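About Brilwood

Brilwood cleans, re-laces and repairs leather sneakers. The workshop opened in a single unit of 600 square feet and now occupies three adjoining units on the same street. Pairs arrive by mail or over the counter, and every pair is logged under one job number until it leaves.

What we work on

Most jobs are low-top shoes in smooth leather. White leather makes up the larger share and is handled on a separate bench with its own brushes and cloths. Suede and canvas go to our sister shop, Dursun.

Laces

Laces are treated as a separate part. They are taken out at intake, washed in a mesh bag at low temperature and dried flat. Flat woven laces are re-threaded from the toe end up, with the weave kept face out at each eyelet. A lace with a pulled thread or a damaged tip is replaced in the same width and length.

Both shoes of a pair stay together on the bench while the laces are handled — white pairs in the same size are easy to mix up.
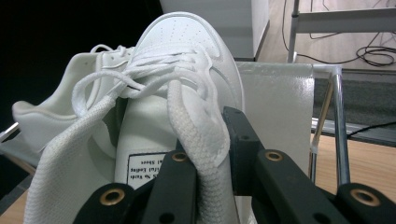
Leather

Perforated toe boxes are brushed dry before any cleaner is applied. Stitched overlays are cleaned along the seam, then across it. Padded collars are wiped by hand and never soaked.

Capacity and turnaround

We accept up to 50 pairs a day. The standard service takes 23 working days in June, our busiest month, and less in the rest of the year.

Contact

Counter and mail-in address: Brilwood, 1318 Zarkska Road, rear entrance.

Page last revised Nov 10, 2023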